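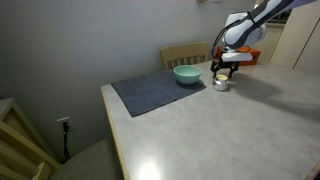

Why does soup taste better the day after you make it? Mostly it's a matter of time: the salt works its way into the potatoes and beans, the starch loosens into the broth, and the sharp edge of the onion settles down overnight.

The Second-Day Supper

By Darcy McKinnon
4 November 2025

My grandmother had a rule that she never wrote down and never broke, which was that company got yesterday's soup. Family could have today's. If you were a cousin or a neighbor's kid you might be handed a bowl straight off the stove at noon, but if the minister was coming, or anyone from my grandfather's work, she had the thing made and put away the evening before. I thought for years that this was thrift. I was well into my thirties, with a kitchen of my own in Warville and a good many disappointing soups behind me, before I understood that she was saving the best of it for the guests.

I've been thinking about her because of a trip I took this fall up to Keskinen, a lunchroom on the east side of town that opens at eleven and closes whenever the pots are empty. Sointu Lappalainen has run it for a long while now with her cousin Ilari Salminen, and between them they serve 330 bowls in a good week. They don't serve anything on the day it's cooked. The board by the door gives the name of the soup, and under it, in smaller letters, the day it was made.

"People used to ask if it was leftovers," Sointu told me, wiping down a counter that looked perfectly clean to me already. "I said yes! It's all leftovers. You are eating my leftovers and paying for it, and you came back."

She starts with the onions, and she starts them low, with more butter than I'd have dared and a pinch of salt to draw the water out. Then she leaves them alone for the better part of an hour while she gets on with the rye bread. I asked what she was looking for and she said a smell, and when I asked what kind of smell she thought about it for so long that I'd begun peeling rutabagas by the time she answered. "Like somebody's house," she said. I wrote that down and I've been trying to cook toward it ever since, with mixed success.

The soup I'd come for is a yellow pea soup, thick as porridge by the second day, with smoked pork in it and a spoonful of hot mustard stirred in at the table. Ilari makes it, and Ilari is particular. The peas soak overnight. They cook with the bone and nothing else until they collapse, and only then do the onions go in, with a little marjoram rubbed between the palms. When it's done he ladles it out into shallow pans so that it cools fast, and it goes into the refrigerator as soon as the steam is off it. (Please do this at home. A big deep pot left out on the counter all night stays warm in the middle for hours, and that's how people get sick. My grandmother had an unheated porch and a Minnesota winter to help her, and you probably don't.)

By morning it has set firm enough to cut. Ilari brings it back with a splash of water over a gentle flame, stirring from the bottom, and he tastes it again before he'll let anyone near it. Cold dulls salt, so a soup that seemed right last night can come up shy or, now and then, a bit fierce. He keeps a lemon by the stove for the second problem.

Not everything improves by waiting, I should say. Didier Rolland, who taught me to make stock back when I was washing dishes for him, will not hear of a second-day fish soup, and I've come around to his side on it. Noodles swell up and drink all your broth. Green things go gray. If you want peas or spinach or dill in there, put them in when you reheat, and boil the noodles in their own pot and add them to the bowl. Cream is better at the end, too. But beans, lentils, barley, cabbage, beef, anything with tomato or chili or cumin in it - these are all happier for a night's sleep, and so is the cook, who gets to sit down before dinner for once.

There's a pleasure in that I hadn't counted on. I made a pot of Ilari's pea soup when I got home, on a wet November evening, and we had eggs and toast that night while it cooled. My husband lifted the lid twice. The next day I came in from work late and cross, and supper was already there, needing only a match to the burner and somebody to slice the bread.

Sointu sends a jar home with anyone who stays to help stack the chairs, so I stacked the chairs. Mine was barley and mushroom, made that afternoon. She wrote tomorrow's date on the lid in grease pencil and told me not to open it in the car.

Get our best stories and recipes in your inbox every week. You can unsubscribe at any time.

Comments (3)

Lenni Väisänen
Good piece. My mother put the mustard on the rim of the bowl and you dragged each spoonful through it. I still do it that way and my children think I'm strange.

rutabaga_fan
Can you freeze the pea soup? We're only two people and that sounds like a lot of soup.

Darcy McKinnon
It freezes beautifully! Leave some room at the top of the container, and thin it with a little water when you warm it up. It'll look grainy at first but keep stirring and it comes back together.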